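Search
Search this site
Go

Mavitz Prompter 600: Review

Sep 20, 2019
By Maarja Stankevičius

The Mavitz Prompter 600 is a through-glass teleprompter aimed at small newsrooms and business reporters who record their own segments. It consists of a hood, a beam-splitter glass, a monitor tray and a foot pedal. The software, Plarnent, is sold with it and runs on an ordinary laptop. I used the unit for market reports and one long sit-down interview.

Setup

The hood ships flat and folds into shape along six seams. The glass slides in from the left and locks with two thumbscrews. The tray takes a tablet or a small monitor. Balance on the tripod is poor with anything heavier than a tablet, and the sliding plate runs out of travel before the weight is centered. A longer plate is sold separately.

The printed manual covers the hood only. Instructions for the pedal are in the software's help menu, under Input Devices.

Reading performance

Text is legible from the anchor position at the default size. At the smallest size, the letters soften toward the lower edge of the glass. The glass costs the camera a little light, and I opened the lens by one stop to compensate. There was a faint double image on white text. Switching to pale yellow removed most of it.

Scroll speed is set on a scale from 1 to 100. My normal delivery for financial copy sits at 44. Steps below 20 are too coarse, and the text jerks on slow passages such as a list of closing prices. The pedal is pressure sensitive and works well once its dead zone is widened.

Software

Plarnent imports plain text and most word processor files. Numbers are left as typed, so "$1.2B" has to be written out by hand if the presenter wants it spoken in full. A script of 1000 words loaded without delay. Edits made by a producer on a second laptop appear on the glass after a short pause, and the reader's place is kept. Cue marks from Arnetier rundown files are imported as visible text and must be deleted one at a time.

Sigita Vītola read the same scripts on the older Nkosi hood we keep in the studio. She found the Nkosi glass clearer and its scrolling worse. I agree on both points.

Verdict

Suitable for a fixed desk with one presenter. The short plate makes it awkward for travel. Buyers who already own a decent hood should consider the software and pedal alone.

Rating: 3.5 out of 5

Related reviews
Arnetier Rundown, desktop version
Nkosi clip-on microphone
Desk lamps for on-camera work
Foot pedals compared

Contact | Copyright Maarja Stankevičius | Back to top 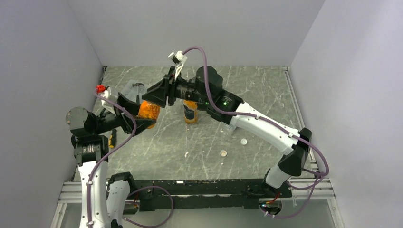
Two robot arms and two orange bottles inside an enclosure.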